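Can a robot tidy your jewellery yet? I went to find out

October 2, 2023

I have a drawer at home that I don't open in front of guests. It's mostly necklaces, knotted into one big necklace, plus a few odd earrings and a key to something. So when Tritura, a small firm in Hustby, said it was teaching machines to do the fiddly end of housework, I was on the train before I'd finished reading the email!

The firm's pitch is simple enough. Floors have been done, more or less, and lawns too. What's left is the stuff that lives on beds and bedside tables, the little bits you pick up one by one and put away in a box. Tritura wants a machine that can do that, and to get there it has been gathering examples of people doing the job with grippers in their hands. It has 2848 of them so far, all from ordinary bedrooms and kitchens.

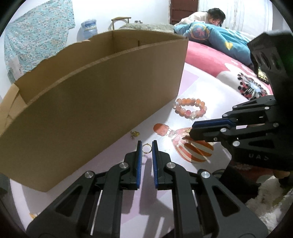 Small things, big job: a gold ring between the blue-padded jaws, with beads and a pendant nearby on the sheet.

I had a go myself with a pair of the grippers and I was dreadful. A ring is a horrible thing to pick up when you can't feel it (I chased mine halfway over a pillowcase). Beads are worse, they just roll off and sulk somewhere.

Then it was the machine's turn. Tritura ran it on a table with a mixed pile of trinkets, and on the day's count it put away 199 pieces out of 209, which I thought was pretty smashing. It was slow, mind you. I drank a whole mug of tea and ate two biscuits while it thought about a brooch. The chains gave it the most bother, and it left one dangling over the side of the tray and carried on as if all was well. I felt a certain kinship there.

Shops are interested too. Plallier, the gift chain, is trying the same kit for sorting returned earrings in its stockroom, and Simões, which mends watches and clasps, has asked for a trial later in October. Tritura says it wants 1000 more examples before it lets the machine loose in anyone's home.

As for my drawer, I asked. They said knots were a separate project.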